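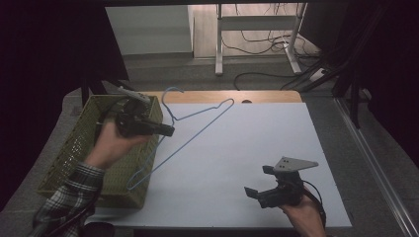
How many demonstrations are required before a task may be closed? The standard is 874 accepted episodes, and a supervisor must countersign the last of them.

Sandamali Sarkar had written both sentences into the Lerora handbook herself, and she had them read aloud to every new operator. Woo-jin Ok listened politely. He had come to the hanger task from Prisa, where the rules were shorter.

"And if an episode is poor?" he asked.

"It is marked as poor and kept apart. It is not deleted."

He took up the grippers. The procedure was plain enough: the hanger was to be moved from the board to the basket, the hands withdrawn, and the recording ended. Each operator worked for 45 minutes and then rested. Hesitation was permitted. Talking was discouraged, though the microphones had been disconnected since the spring.

By the close of the morning he had been asked to attend the review room. Menaka Wanigasekara had his episodes open on the monitor, with five of them set to one side.

"In these you stop," she said. "The hanger is ready to be released and you wait. The model will learn to wait as well."

"I was making sure of it."

"Of what?"

Woo-jin considered the question. His father had kept a dry cleaner's shop, and had never let go of a hanger until he felt the rail take its weight. He did not think the form had a space for this.

"That it would stay where I put it," he said.

She watched the last episode again, at half speed. Then she entered a note under Operator Remarks — the first in that column since the project opened — and moved all five into the accepted folder.

"Mrs Sarkar will want to discuss it," she said.

"Should I do the rest the same way?"

"Do them as you would do them," said Menaka, and sent him back to the board.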